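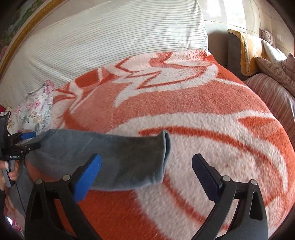
Freeing Fleece Caught in a Hand-Held Gripper

Soft cloth can get pulled down between the two inner linkage arms and stop the jaws from moving. We see it mostly with fleece garments and loose folds. This page covers how to get the cloth out, how to check the gripper afterward, and what to do with the recording. It applies to the two-handed folding task on the Jonska home sessions.

What you will notice

The trigger feels stiff or stops short. The jaws may still look closed the normal amount, so check the cloth as well as the fingertips. If a thick fold runs down past the finger pads and into the grooved part of the jaws, treat it as a jam. A fold held only at the pads is a normal grip and needs none of this.

On a bed it is easy to miss. The garment bunches up in front of you and covers the place where it is caught.
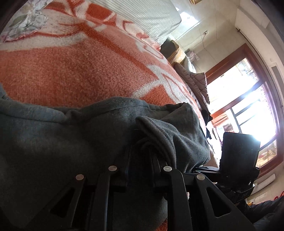

Zdislava Vrabec
Field Technician, Drestus

Before you touch the cloth

1. Stop moving both hands and say "stop" out loud so the person at the laptop can mark the time.

2. End the recording. Do not pause it. A paused file picks up again with the jaws in a different position, and the width reading will jump.

3. Put the second gripper down flat on the bed with its cable clear of the garment.

4. Keep your fingers out of the openings in the arms. They get narrower as the jaws move, and Vilém Polák had a fingertip pinched in one in May while his other hand was still on the trigger.

Getting the cloth out

5. Rest the jammed gripper on the bed so the garment isn't hanging from it. The weight of a sleeve over the side is enough to keep the fold tight.

6. Let the trigger go completely. Wait for the jaws to open as far as they will by themselves.

7. Hold the garment on both sides of the fold and lift it straight up, away from the handle. Pulling sideways wraps it around a pin.

8. If it doesn't come, open the jaws by the finger pads, one in each hand, while a second person lifts the cloth.

9. If it still doesn't come, leave it and call Sabina Sokol. No scissors and no screwdrivers. Linkage arms have been scratched that way and had to be replaced.

Checking the gripper

Open and close the jaws slowly with nothing between them. They should travel the full distance without catching. Look at each pivot pin from the side and pick off any lint with tweezers. Check that both finger pads are seated.

Then run the width check for 30 seconds. If the closed reading is off by more than 2 mm, recalibrate before the next take. If it is off again after that, tag the gripper and use the spare.

What to do with the file

Mark the episode "jam" and leave it in the folder. Do not delete it. Přemysl Halás goes through these on Monday. Out of 243 folding episodes in the last batch, 126 used fleece, and nearly all the jams were in that group.

Making it less likely

Take the garment by the hem, with one layer between the pads. Come in low and close the jaws slowly. When there is a big bunch in front of you, spread it flat with the other gripper first.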